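Skistcombe Press Archive, Picture Verification Workshop
Notebook entry, October 15, 2018
Entered by: Elin Pritchard
Read by: Nicanor Beltrán

Purpose

To establish whether the print submitted under accession 908 was taken at the Bronavberg courthouse during the Lozano fraud hearings, as the pencil note on the reverse claims, and whether it may be released to the news desk for the anniversary supplement. The desk wishes to run it with a caption naming the man on the steps. No name is to be released until section 3 of the verification form has been signed by two members of staff.

Material received

One black-and-white press print, matte, with agency stamp on the reverse and a second stamp partly obscured by an old paste-up label. One envelope of contact sheets from the Misik bequest, 9 sheets, two of them water-damaged along the lower margin. One typed running order from the court reporter, undated. 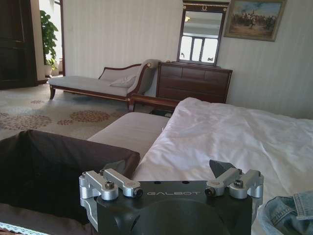 Gripper seen from behind and above, with GALBOT lettering on the black body.

Procedure

The print was scanned front and back at 700 dpi. Colour mode was retained for the reverse so that the two stamp inks could be separated. The label was left in place. Conservation has previously advised against lifting paste-up labels of this period without a solvent test, and we have not requested one.

The contact sheets were then compared with the print under the loupe. Frame 14 on sheet 6 shares the same doorway, the same lamp bracket and the same shadow across the third step. The crop differs. The print has been trimmed on the left, and a second figure visible on the contact sheet has been removed by the crop.

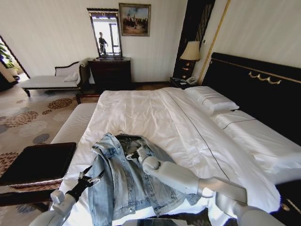

The trimming matters for the caption. In the full frame the man presumed to be the defendant is walking with a person carrying a document case, who may be counsel or a clerk. The cropped version gives the impression that he left the building alone, and at least one later article in the cuttings file says so in those words. I could find no source for that statement other than the published picture.

The agency stamp agrees in form with stamps on other Misik prints. The pencil note is in a different hand from the one on the contact sheets and should be treated as a later addition.

Results

Location: confirmed as the east steps, Bronavberg courthouse.
Photographer: Misik, on the evidence of the contact sheet.
Occasion: probable, not confirmed. The running order lists 80 exhibits but gives no sitting dates.
Identity of subject: not confirmed. N.B. considers the likeness good. I have recorded his view and left the field blank.

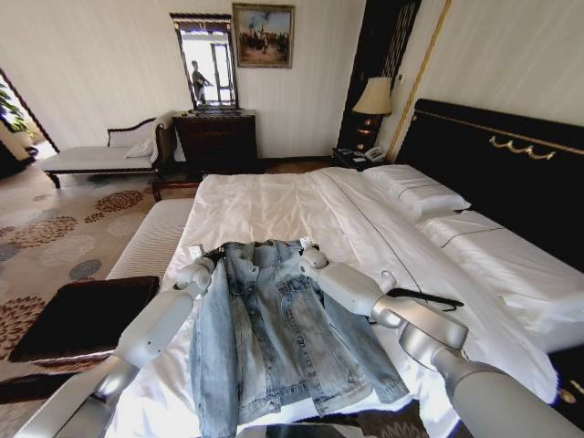
Outstanding

Request the court list from the Bronavberg registry for the whole of October in the year of the hearings.
Ask the news desk whether the uncropped frame can be used. If the page has already been drawn up for an upright picture, they should let us know before a new scan is ordered.
Amend the catalogue entry to read "attributed occasion" and cross-reference sheet 6.
Return the damaged contact sheets to cold storage, interleaved. N.B. to initial the movement slip.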